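Sorting Phone Cases at the Cleltutley Exchange Shelf

The exchange shelf at Cleltutley has accepted small household goods for several years, and phone cases now make up the largest part of what is left on it. By November the case drawer could no longer be closed. I undertook to sort it, and I am recording the method on this blog for the benefit of anyone who maintains a similar shelf, in a building lobby, a staff room or a library.

The total at the start was 254 cases. Of these, 50 had a model name written on a paper tag. The remainder had no identification of any kind, and visitors had been trying them on their phones one after another and returning them in no particular order.

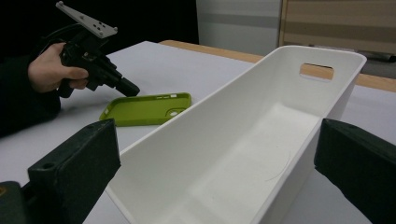 By Neelam Rastogi
Filed under: Household, Storage
Comments are open

The working arrangement was a table with a pale top and a long white plastic bin. I had first considered a set of small drawers from Stidutix, and decided against them on grounds of cost. An open bin has the advantage that its whole contents may be seen while standing, and a handle opening in the end wall allows it to be pulled from a shelf with one hand. Bins of this kind do collect dust and hair in the bottom, and should be wiped before anything is placed in them.

Each case is laid on the table with its open side up. This position shows the camera opening and the slots along the rim together, and these are the features by which an unmarked case can be matched to a phone. Color is of no help whatever. A lime-green case and a black one may fit the same telephone, and two green ones may not.

The sorting was carried out under the following rules:

Cases with a round camera opening are kept apart from those with a square or oblong one.
Within each group, cases are arranged by length, shortest at the front.
Folding cases with a cover are placed in a separate box.
Any case with a split corner is withdrawn.
Cases that have turned sticky are withdrawn also; washing improves them for a day or two at most.

A word should be said on measurement. I began with a ruler laid across the outside of each case, and this proved unsatisfactory, as rims differ in thickness from one maker to another. The inside length is the correct figure. It is measured from wall to wall along the flat of the back, and I write it in pencil on a strip of masking tape -- ink transfers to soft cases and does not come off.

Side openings deserve more attention than they usually receive. Two cases of equal length may differ only in the placing of a slot, and a visitor who takes the wrong one will find a button covered. Where the length and the camera opening agree, I compare the long edges before assigning a case to its group. 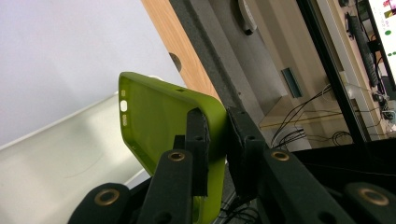 Shakuntala Kashyap wrote in the comments that she would reverse the order and begin with the side openings, having sorted a similar drawer at the Chaturvedi reading room, where grouping by length first had obliged her to handle every case twice. She added that soft cases ought to be stored on edge, as stacking them flat had left several with a bowed rim.

I accept the second point entirely and have changed the bin accordingly. On the first I remain of my original opinion for a shelf of this size, although a smaller collection might well be handled as she proposes.

At the close of the work, 7 cases could not be assigned to any group. They have been set at the end of the bin under a tape marked "unknown," and visitors are welcome to try them. The split and sticky ones are in a bag beneath the table until I have established where they may be taken.

Charging cables will be considered next. The box marked Odus is full of them -- most are tied together in pairs, and I have not yet found out by whom.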